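Gristholm replacement finger set, reviewed by Babatunde Amadi

The set replaces the stock fingers on our Mandden gripper, used for sink and worktop trials. Fitting took two hex keys. Re-zero the jaw opening after fitting — the old offset leaves the right finger short of its stop.

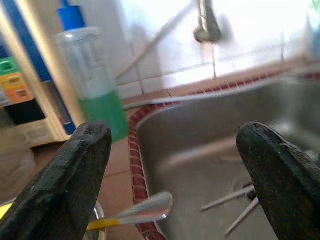

Gripper open at the sink, spoon between the fingers. Scuffing shows on both.

Inspection is every 200 cycles. Ours have done 957, with one retightening at 110. The rounded tips suit thick handles and are poor on thin cutlery lying flat. The supplied sheet gives no torque figure, a real omission. Price per pair: £58. Recommended, with a spare pair in the drawer.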